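Buying a picking arm: questions we get asked before the money is spent
4 min read

Do we need one at all?
Probably not this year. If your picking errors come from bad labels or a stock list that's out of date, an arm will pick the wrong thing very neatly. Fix the list first and see what's left to complain about.

The supplier's demo was flawless. Can we go by that?
No. A demo uses the supplier's items, in an order the supplier likes. Send a box of your own stock, including the awkward lines, and ask to watch it handled. At Corham we had two quotes on the table and only Orerent agreed to this without an extra charge. Read into that what you like.

What should go in the test box?
Mix your shapes and surfaces. Clear packaging is worth including, and so is anything with a long handle, as a washing-up brush has. Put a few things close together near a wall of the bin and leave others apart. If every item in the trial is a plain carton, you've learned how it does with plain cartons. 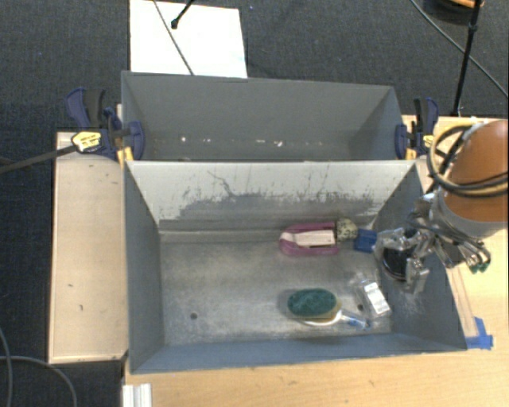 One reader, Mamo, wrote in to say that we make too much of awkward items, and that on their site the arm paid its way on the easy lines alone while people kept the rest. Fair enough, but then the sums should be done on the easy lines alone. Most of the business cases we see count every line in the building.

What does the quoted price leave out?
Usually the bins, the clamps and mounts, guarding, cabling, spare fingertips and someone's time to set it all up. Ask for each as its own line. "Integration" as a single figure tells you nothing — it could be a day's work or a month's.

How many picks should we ask for in a trial?
We ask for 1000, on our stock, with every failure written down, including the ones a person quietly put right. One quote came with a trial of 312 picks and a success rate to two decimal places. The 17 picks marked "operator assisted" had been left out of it.

Is leasing safer?
It's easier to get signed off. Read the exit terms and find out who pays for collection. The Grivine lease we looked at ran for 2 years and said nothing about wear to the gripper, so we'd have been arguing over that at the end.

When should we order?
After the trial report, and after whoever will run the thing has read it. A discount that ends in September tends to be available in October as well.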